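Menska District Assembly
Chamber, Lobby and Public Gallery: Pre-Session Safety Checklist
Completed version with inspector's comments

Session type: Open sitting, budget second reading
Expected attendance: full gallery, overflow in the Clestov Room
Walk-through started: 7:15 a.m., Tuesday
Previous walk-through: before the June sitting

Key: OK means OK. FIX means before the doors open. WATCH means it will pass today and I would like it in writing that I mentioned it.

1. ENTRANCE AND LOBBY

1.1 Main doors open fully and stay open on their holders
OK. The left holder needs a firm push with the foot. Door staff know this. Visiting dignitaries do not, and will be introduced to it.

1.2 Entrance mat flat, edges down, no curl
FIX. The curl on the street side is back. It was taped in the spring, and the tape is now the trip hazard. Take up the tape, turn the mat end for end, and order a new mat. This is the third checklist in which I have asked for a new mat.

1.3 Ramp clear, handrail firm
OK. Handrail tight at every bracket. A bicycle was chained to the lower post and has been politely labeled.

1.4 Bag check table does not narrow the way out
WATCH. It is fine where it is now. By mid-morning it tends to have moved toward the radiator, taking a third of the exit with it. Chalk marks put down for the legs.

1.5 Visitor sign-in sheet and pens at desk
OK. One pen, on a chain. Two would be extravagant in a budget session.

1.6 Lobby floor clear of display stands
FIX. The exhibit on the twin-town agreement with Gutau is still up, and its middle panel stands directly in front of the extinguisher. The agreement was signed in a spirit of open doors and mutual assistance, so I am sure Gutau will understand if we slide it over to the coat rack.

2. CHAMBER FLOOR

2.1 Aisles clear, full width
OK after correction. Four boxes of printed amendments were in the north aisle at 7:20. They have gone under the clerk's table. If more amendments arrive they will need another table.

2.2 Members' desks stable, no loose tops
WATCH. The second desk in the opposition row still rocks. Folded paper under the back leg. I looked at the paper and it is last year's safety checklist, page 3.

2.3 Members' chairs, casters and backs
FIX. One chair in the front row leans back farther than its occupant will expect. Swap with a chair from the press table and tag the bad one. Please do not swap it with another member's chair, as was done in June. We got a point of order out of that.

2.4 Microphone cables covered where they cross walkways
OK at the rostrum. FIX at the press table, where the cover stops short and the cable carries on by itself. There are spare lengths of cover in the sound booth, behind the sound booth's kettle.

2.5 Kettle in sound booth
Not on the form. Added by hand. It is plugged into the same strip as the mixing board. FIX.

2.6 Rostrum step, edge strip bright and fixed down
OK. New strip since June, bright yellow, fitted by Ekinci. There were complaints that it does not suit the room. It can be seen from the back row, which was the purpose of the purchase.

2.7 Voting display mounted securely
OK. Both brackets checked, safety cable attached. The clock on the display is fast. I am told this is political and have left it alone.

2.8 Water jugs away from floor sockets
OK after correction. Two jugs moved.

3. PUBLIC GALLERY

3.1 Posted capacity sign visible at both doors
FIX. The sign at the east door says 80. The sign at the west door has been painted over, along with the west door. Until a new one is up, the steward at the west door should be told the number and asked to remember it.

3.2 Fixed seating, bolts and tip-up seats
OK apart from one seat in the back row that does not tip up. Roped off. Someone will sit there anyway, they always do, so it has been checked for sitting as well.

3.3 Front rail height and firmness
OK. Pushed hard at every post. No movement. No banners were tied to it at the time of inspection, and the stewards should keep it that way: the rail is rated for leaning, and nobody has rated it for wind.

3.4 Gallery stairs, lighting and treads
WATCH. One bulb out on the upper landing. The other gives enough light to pass. Replacement was requested under work order 606, which has been marked complete. The bulb has not been told.

3.5 Steps free of bags and strollers
Check again at 9:45. Strollers go to the lobby alcove, where there is now room because somebody has removed the large plant. I don't know where the plant is.

4. WALLS, FIXTURES AND FRAMED ITEMS

4.1 Portraits in chamber, hanging wires and hooks
OK. All former chairs present and level. The founding chair has a new wire and hangs a finger's width lower than the rest. Expect a letter.

4.2 Coat of arms over the dais
OK. Checked from the ladder with a second person holding it. The form asks me to confirm the second person was competent. He was.

4.3 Framed artwork: check glazing where fitted, corner joints, backing and hanging points
OK with comments. Each frame should get the same four checks before it goes on a wall, and again every year after that. Use two hooks for anything wider than your shoulders. Wall plugs in the lobby corridor must be the long kind, as the plaster there is mostly goodwill.

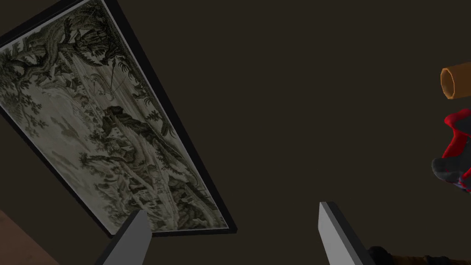
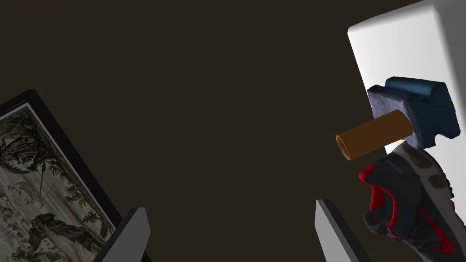
Item 4.3: framed artwork, monochrome with trees, black frame.

4.4 Inventory tag on back of each framed item
FIX. Tags are missing on two pieces in the corridor, and one piece carries the tag of a filing cabinet. The cabinet has been found and is also tagged. Records to decide which of them is the picture.

4.5 Flag poles upright, bases weighted
OK. The Gutau flag is in the right holder this year.

4.6 Notice board glass
WATCH. Small chip in the lower corner, no sharp edge. Covered with a notice.

5. EMERGENCY EXITS AND FIRE

5.1 All exits open from inside without a key
OK at four exits. FIX at the one behind the dais, which opens but needs persuading. The lock was oiled while I watched and is better. It should be looked at by someone whose method goes beyond oil.

5.2 Exit signs lit
OK. All lit, including the one pointing at the broom closet, reported twice before. Covered with card for today. FIX properly in August when the chamber is dark anyway.

5.3 Extinguishers in date, pins and seals in place
OK, five of five, once the Gutau panel has been moved (see 1.6). Extinguisher tagged 725 is in date but sits on the floor beside its bracket. Hang it up.

5.4 Alarm sounder audible in Clestov Room
OK with the door shut. It should also be tried with the overflow speaker on. During the June sitting a long speech on drainage covered the test tone completely.

5.5 Assembly point sign in yard
WATCH. Present, legible, and behind a parked van. The van belongs to us.

5.6 Evacuation announcement card at the chair's place
OK. Reprinted in larger type by request. The chair is asked to read it out at the start, in full, including the part about leaving belongings behind. Members are asked to listen to it as if it were about them.

6. CLESTOV ROOM (OVERFLOW)

6.1 Chairs linked in rows
FIX. Set out but not linked. Up to 20 chairs may stay loose at the back for people who need space. The rest get clipped together.

6.2 Center aisle and door swing
OK. The door swings clear of the last row by a good margin, provided the last row stays last.

6.3 Screen and projector cables
OK. Taped down flat, properly, the whole length. Whoever did this, please come and do the press table.

6.4 Heaters
OK. Both off and cold. The portable one has a frayed cord and has been taken away. It will be back. I have put my initials on the underside so I'll know it when I see it.

7. FIRST AID

7.1 Kit stocked and sealed
FIX. Seal broken, all the large bandages still there, all the headache tablets gone. Restock before the second reading.

7.2 Defibrillator status light
OK. Green.

7.3 Named first-aider on duty posted at desk
FIX. The notice is up. The space for the name has a dash in it.

SIGN-OFF

Items marked FIX go to the building desk by 8:30. I'll walk the gallery and both overflow doors a second time at 9:45 and initial the sheet there.

Carried over from June, still open: entrance mat, broom closet sign, upper landing bulb.

Closed since June: rostrum edge strip (Ekinci), ramp handrail, wasps.

Second walk, 9:45: mat turned. Gutau panel moved. Press table cable covered. Chairs in the Clestov Room linked except the back group. Bag check table already off its chalk marks. Moved back. Doors may open.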